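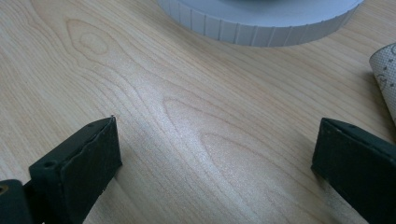
New worktable at the Mahawong craft room

The new table is in, and we love it! Daranee Ratanaporn picked it out in December after looking at far too many tabletops, and she went for the pale one with the big, swirly grain. Good call. There's a knot pattern near one end that people keep tracing with a finger, and long lines that run off it like ripples in a creek.

It cost us 400 dollars, and the spring bake sale paid for 125 of that – thank you, bakers!

Aminu Ezeani is running the first paper session on it, with rolled prints to flatten, trim and mount. Bring anything you've had curled up in a tube for years. Cutting mats are on the shelf by the door, so please use one every time you pick up a knife. Doors open at 2.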